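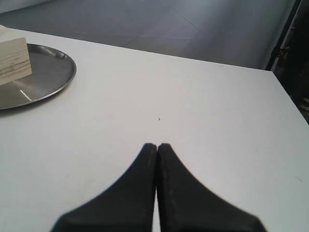 *Gripper-side view of the tabletop station, with a wooden block on a metal tray at far left.*

The **Ellery Open Day** is a public demonstration of tabletop robot manipulation held by the automation firm Clisteo at its Ellery workshop. The 2022 session took place on 4 Jun 2022 and drew 300 visitors. It was organized by Vaughan Mahuika, with the technical program run by Aroha Grimshaw.

## Background

Clisteo had shown its arms to customers by appointment before the first open day. A trial session for staff families was held in March, using one station and a shortened task list. The public version kept the same table layout and added a second station supplied by Brovell, a maker of gripper parts.

## Demonstration format

Each station consists of a white table, one arm with a two-finger gripper, and a small set of objects. The fingers are black, narrow at the tip and flared toward the base. A camera on the gripper side gives a view past the fingertips to the work surface, and this view is relayed to a monitor for the audience.

The main task is a block transfer. A rectangular block of light, unfinished wood is placed on a round metal tray, and the arm is required to lift it clear of the rim and set it down on the open part of the table. Runs begin with the gripper nearly closed and away from the tray. A run is scored as complete when the block stands on the table without support for 2 seconds.

Operators completed 47 scored runs during the day. Visitors could start a run from a push-button panel but did not steer the arm.

## Software

Motion planning was handled by Vesarum, an in-house package. The version shown used a fixed tray position with a tolerance of 6 millimeters — larger offsets required the operator to re-teach the approach point. Grimshaw's talk covered the re-teaching procedure and the choice of approach angle over a raised rim.

## See also

- Block transfer task
- Parallel gripper
- Wrist-mounted camera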